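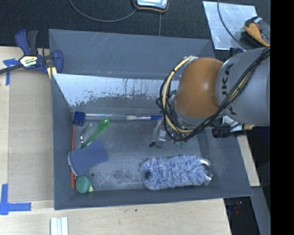 **Do long, thin things like brushes and spoons get their own list?** They share one list with everything else, and you can filter it by the `shape` column.

# Quinlan Small Things

A list of everyday odds and ends, and I love how big it has grown! There are 412 items so far: spoons, brushes, sticks, tubes, plastic bits that fell off other plastic bits. The brushes are my favorites (so many handle colors).

## Columns

- `item`: plain name, lowercase
- `color`: main color only, so "green" and never "lime"
- `shape`: long, flat, round or lumpy
- `bin`: 1 to 10

## Notes

Last update 2021-09-23. The Vudton kitchen drawer went in back in March, and wow, what a drawer. Clear items are marked `clear` in `color`. Spelling fixes are very welcome, and so are new spoons!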